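Is it permissible to clean a white marble-pattern worktop with a vinegar solution?

Workshop and Studio Surfaces, Flivik Community Help
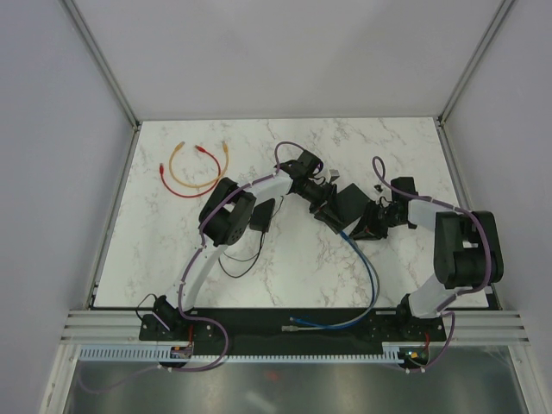
Posted by Christos Lazaridis, January 24, 2021

Our department has taken over a room in which the work surface is white with thin gray and brownish veins. No purchase record was left with it, and I am unable to establish whether the top is natural stone or a printed laminate. The previous cleaning schedule specifies white vinegar diluted in 500 ml of water, applied every 7 days. Before I approve the schedule for renewal in March, I would be grateful for advice on whether vinegar is acceptable and how the material may be identified without damage.

Thanasis Andreadis

Vinegar should be suspended until the material is known. Natural marble contains calcium carbonate, and acid will leave dull marks that only repolishing can remove. A laminate is generally more tolerant, although a mild detergent is still preferable.

For identification, inspect an exposed edge or the underside of the top. In natural stone the veins usually continue into the thickness of the slab. A laminate will normally show a thin decorative layer over a board core. Repetition of the same vein elsewhere on the surface also indicates a print. An acid test should not be carried out on the visible face.

In the interim, the following is suitable for either material:

Remove dust with a dry microfiber cloth.
Wipe with a damp cloth and a few drops of pH-neutral dish soap.
Wipe again with clean water and dry at once, including along any side rails.

Abrasive pads and bleach should not be used.

Statura

We have used vinegar on ours for 4 years with no problem. It is laminate, however.

Karkier

I concur with the first reply. Please also check whether the supplier's label remains on the underside. Ours was there.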